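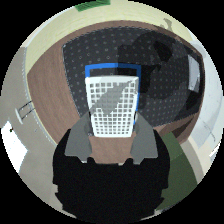 Figura 1. Cesto branco de grade entre os dois dedos da garra. Vista em simulação.

# Aula 9: As máquinas já podem fazer tarefas domésticas?

Notas de apoio, fevereiro de 2019
Docente: Polyxeni Vlachopoulos

Peço aos estudantes que leiam estas notas antes da aula prática. O português não é a minha primeira língua; se encontrarem uma frase pouco clara, escrevam-me.

## 1. A pergunta

Quando alguém pergunta se um robô pode arrumar uma cozinha, a resposta depende muito do que chamamos "poder". Fazer a tarefa uma vez, num vídeo, é uma coisa. Fazê-la todos os dias, com objetos que mudam de lugar, é outra, e é desta segunda que tratamos no módulo.

Na aula vamos usar uma tarefa pequena: colocar um cesto dentro de um contorno retangular sobre a mesa. Uma criança de quatro anos compreende-a sem explicação. Para a máquina, temos de a dividir:

1. encontrar o cesto e estimar a sua orientação;
2. escolher por onde pegar;
3. fechar os dedos sem deformar nem empurrar o objeto;
4. transportar, alinhar e largar.

O passo 4 é o que os estudantes costumam subestimar. O cesto pode ficar dentro do contorno e, mesmo assim, torto. Antes de programar, é preciso decidir se isto conta como sucesso.

## 2. O que a câmara dificulta

A lente de grande ângulo mostra quase toda a mesa, mas curva as linhas retas. Um lado do contorno pode parecer inclinado sem o estar. As sombras também criam problemas, pois uma sombra sobre a grade altera o tom das barras, e um método simples por cor perde uma parte do objeto.

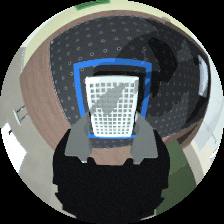
Há ainda a questão da oclusão. Os dedos tapam uma parte do contorno azul exatamente no momento em que o alinhamento interessa mais. Uma pessoa resolve isto com o tato e com a memória do que viu antes. Muitos sistemas decidem com base só na última imagem.

## 3. Os números do exercício

O conjunto Stustolura contém 3.000 episódios simulados. Na versão que vamos usar, 1.140 têm o cesto em posição inicial rodada. Destes, o controlador de base completa 770, segundo o critério largo (cesto dentro do contorno, qualquer ângulo). O critério estreito fica para o vosso relatório.

Não transfiram estes valores para uma casa verdadeira. No simulador, o atrito é o que nós escrevemos no ficheiro.

## 4. Trabalho para março

Em grupos de dois, comparem os dois critérios e discutam, numa página, qual seria aceitável numa linha de embalagem e qual numa cozinha. Leitura obrigatória: capítulo de Wolde sobre preensão, secções 2 e 3. O texto de Timunstead é opcional e bastante mais difícil.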